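Dristley Repair Exchange Opens Its Parts Desk to the Public in August

Suvville residents may now surrender the computer under the stairs

For release: August

The Dristley Repair Exchange will begin taking in retired desktop computers from the public this August, ending a long period in which people simply left them by the door and drove away quickly. Under the new program, called Rosby, each tower will be opened on the bench, relieved of anything useful and sent on for metal recycling. The useful things will be sorted, labeled and sold at the parts desk for less than most people spend on lunch.

"Useful" covers more than the public tends to suppose. A hard drive in its blue carrier can be worth keeping. So can a processor, even one with smudges on top and copper showing where one expects a shine. Parts go onto gray trays and boards as they come out, so that what left a machine together can be found again together. The Exchange adopted this method after several years of using a coffee can.
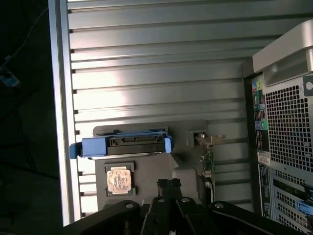
Hong Office Supply, which has agreed to send its old desktops to the program, asked whether the drives would be wiped before anyone bought them, and then asked again in writing. They will be. Any drive that can't be wiped is drilled, and the owner may come and watch. Hong has already asked for a chair.

The bench accepts full-size towers, small office desktops and machines that have been opened before by a nephew. It prefers the big ones. A large workstation board can have two banks of memory slots, one on each side of the processor, and its old memory will often suit another office machine of the same age. Owners who removed the memory themselves and put it in a drawer are asked to look in the drawer.

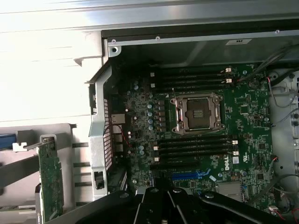 A Dell board in its chassis, processor socket open and both memory banks empty.

Work follows a fixed order. The cover comes off and the tower goes on its side. Cables are unplugged before anything is pulled, a rule written in large letters following an afternoon the Exchange does not discuss. Memory, processor and drives are handled one at a time. The power supply is tested as a unit and never opened, however much a visitor may know about power supplies.

Each machine gets a paper ticket listing what was inside. The first ticket book holds 1010 numbers, and the printer would not do a smaller run.
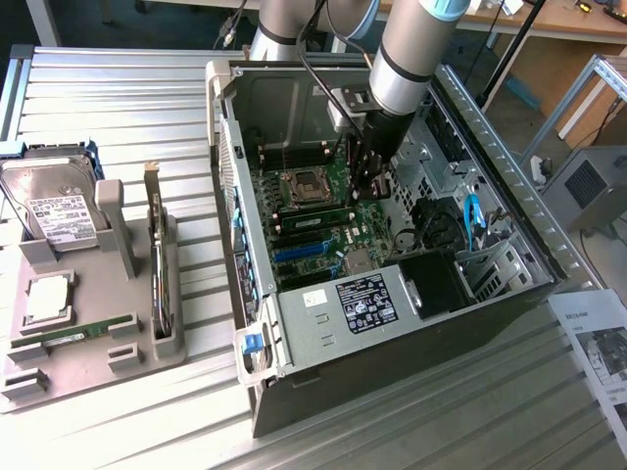
What to bring, and what to keep at home

Bring the tower, its power cord and any screws you kept. The limit is 2 machines per household per visit. Monitors, printers and anything that has been stored with paint cannot be accepted. The Exchange is fond of keyboards in principle and has enough of them.

There is no charge to drop off. Tested memory sticks will start at $5, and buyers should know the model of the computer they are trying to rescue. "It's the black one" has been tried.

Sticks waiting for a new home are stood upright in slotted holders, where they can be seen and counted without being handled. 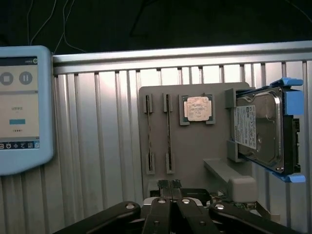
DRISTLEY, August – Drop-off hours for the Rosby program begin on the first Monday of the month, from 9 a.m., at the side entrance of the Dristley Repair Exchange. The front entrance will remain blocked by keyboards. Suvville residents may use the same hours and need no appointment.

Schools and businesses with more than a carload should call the parts desk first. Press visits to the bench can be arranged for weekday mornings; please allow an hour, and wear sleeves that don't dangle.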